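Gripper trials move on to cloth

The Stirkby bench has switched from blocks and bottles to microfiber cloths. Cloth is where the two finger sets we are comparing should differ most. The Prirton fingers have a notched inner tip and close along the full length of the jaw. The older Au set is flat and a little wider. Each set gets 300 picks, split between yellow and green cloths, with a clear bin as the drop point.

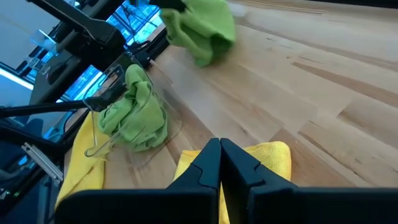 Sze-wing Tseng is running the comparison and keeps the log. After 200 picks with the Prirton set, the most common fault is a double grab, where a fold from the next cloth comes along with the first. Lowering the closing force helped with that but led to more drops on the way to the bin. She has settled on a middle value for now - it will stay fixed for both sets so the numbers can be compared.

The clear bins have been harder on the wrist cameras than we expected. The rim is easy to lose against the wood, and over 60 picks had to be repeated in November for that reason alone. We may try tape on the rim, or a different exposure setting.

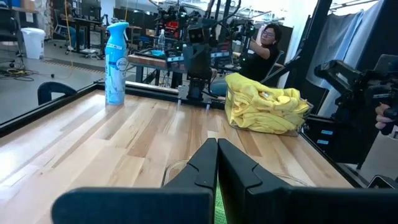 Skusville, December 2022

The Au fingers go on next. If you want time on the bench before then, ask Sze-wing for a slot. Please leave the controller settings as you find them.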